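Starnach Software Group
Simulation and Control Inspection Checklist
Checklist for release of grasp planning and control software to the Cusley cell
Inspection date: 2018-07-31
Inspector: Lotte Verbeke
Software owner: Koen Wouters
Second reader: Stijn Van Hecke

Scope

This checklist covers the controller, the grasp planner and the simulation tooling. Electrical and mechanical guarding at Cusley is covered by a separate inspection and is not repeated on this form. Each item is marked Pass, Open or Not applicable. An item marked Open must carry a comment and the name of the person who will close it.

Section A. Controller

A1. Joint position limits in the software match the limits in the arm's configuration file.
Pass.

A2. Joint velocity limits are enforced after the planner output as well as before it.
Pass. Comment: the second check was missing in the previous release. It now sits in the command filter and rejects the whole trajectory if any point exceeds the limit.

A3. Loss of the command stream brings the arm to a controlled stop.
Pass. Comment: tested by ending the planner process during a move. The stop was logged after 30 ms. The limit in the requirements is 115 ms.

A4. The controller refuses to restart without an operator acknowledgment.
Open – Teun Van Leeuwen. Comment: acknowledgment is required from the main panel, but the remote console still accepts a restart command without it. Remote restart is to remain disabled until this item is closed.

Section B. Planner and collision model

B1. The collision model includes the gripper hand and both fingers at full opening.
Pass.

B2. The work surface is present in the collision model.
Open – Koen Wouters. Comment: the surface is loaded from the cell description supplied by Michiels. When that file is absent the planner continues with no surface and gives only a warning. A missing file must be treated as an error.

B3. The approach pose is checked separately from the grasp pose.
Pass. Comment: the check covers the straight segment between the two poses and applies the same clearance along its length.

B4. Gripper closing is blocked until the target lies between the fingers.
Open – Thijs Van Acker. Comment: the planner compares the target position with the hand position only. An offset to one side of the fingers can fall within the tolerance. The test must use the finger positions and the hand orientation.
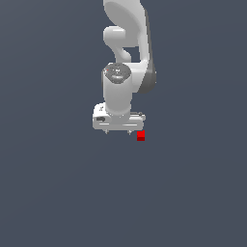 The test for B4 shall be run with the red cube as target, starting with the cube outside the gap between the open fingers. The expected result is a refusal to close and a logged reason. A refusal without a reason in the log counts as a failure.

Thijs Van Acker: I accept the item, but I would ask that the tolerance not be tightened in the same change. If we alter the frame of reference and the tolerance together, we cannot tell which one cured the fault. Please give me two separate builds.

Reply from the inspector: agreed. Build 1 changes the reference only and build 2 changes the tolerance. Both are to be run against the same stored start poses, and both logs are to be attached to this form.

Section C. Perception input

C1. Object poses carry a time stamp from the sensor and not from the receiving process.
Pass.

C2. Poses older than the set limit are discarded.
Pass. Comment: the limit is read at startup. A change made during operation has no effect until the process is restarted, and the operating manual should say so.

C3. Simulated and live pose sources cannot be active together.
Pass.

Section D. Tooling and records

D1. The simulator version is recorded with every test log.
Pass.

D2. Random seeds are stored and can be replayed.
Open – Stijn Van Hecke. Comment: replay works for start poses. Sensor noise draws from a second generator whose seed is not saved.

D3. The Altia log viewer opens files from the present and the previous release.
Pass.

Disposition

Release to the Cusley cell is withheld. Simulation work may continue under the present version. Items A4, B2 and B4 must be closed before any motion on the live arm. Item D2 may be closed afterward, provided that Stijn Van Hecke confirms in writing that no B4 result depends on replayed noise.

Signed: Lotte Verbeke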